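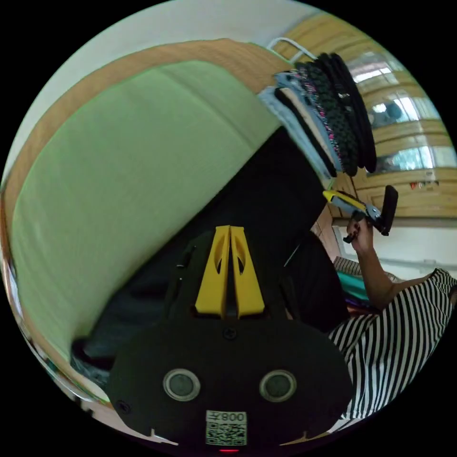
News from the sitting room

Many of you will know that the upstairs sitting room has been having a slow sort of makeover since the spring, and I am so pleased to say it is very nearly there. Veronika Pálfi has been in charge of it from the start, and she has been wonderfully patient with the rest of us and our opinions (I had rather a lot of them, mostly to do with cushions).

The biggest change is underfoot. We had grown used to chairs in every corner, and it was Jolán Bozsik who wondered whether people might like somewhere to sit on the floor and spread their things out, whether that meant folding, sorting papers or simply having a good stretch. So we have gone for a tatami-style mat in a soft green, and I must say I have taken to it far more than I expected to! Do slip your shoes off before you step on it, please, and keep tea and coffee on the table.
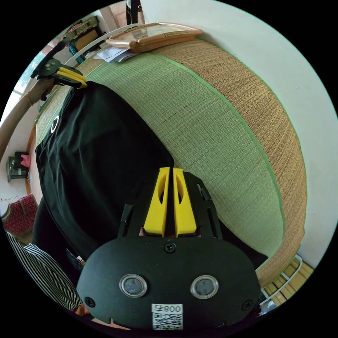 The woven mat with its bright green edging, and a black cloth laid on it.

There are still a few jobs left. The shelf wants a proper sort through, and if you have left anything on it that you would like to keep, come and fetch it before the end of July. Veronika would also be glad of a spare lamp, if anybody has one at home that isn't being used.

The room will be open until half past eight in the evening all through the summer, and there is a sheet by the door for booking it. Two households can share quite happily, so do put your name down even if somebody is there before you.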